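How to Quiet Down a Noisy Old Desktop

My desktop lives under the desk in the corner of the bedroom, and by April the fan was so loud I could hear it from the kitchen. So I spent an evening on it, and I wish I'd done it years ago! Here's how I went about it.

First, shut the computer down all the way, flip the switch on the power supply and pull the cord. Hold the power button for 12 seconds to drain what's left. Then take off the side panel (mine has two thumbscrews, yours may need a screwdriver) and lay the tower down so you're working from above.

Take it outside if you can and go at the dust with short bursts of canned air. Hold the fan blades still with a finger while you do it -- letting them spin like crazy is hard on the bearings. Get the power supply vents too, and the filter at the front if there is one. 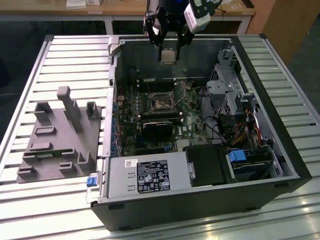
Desktop tower on its side with the panel off and the CPU socket empty.

If the cooler has been on there forever, the thermal paste is probably chalk by now. Wipe off the old stuff with rubbing alcohol and a coffee filter, then put a dot the size of a pea in the middle of the chip. Don't spread it, the cooler does that for you when you screw it down. Tighten the screws a little at a time, going corner to corner.

Last thing is the fan speed. In the BIOS I capped mine at 3000 rpm and set it to stay slow until the chip hits 37 degrees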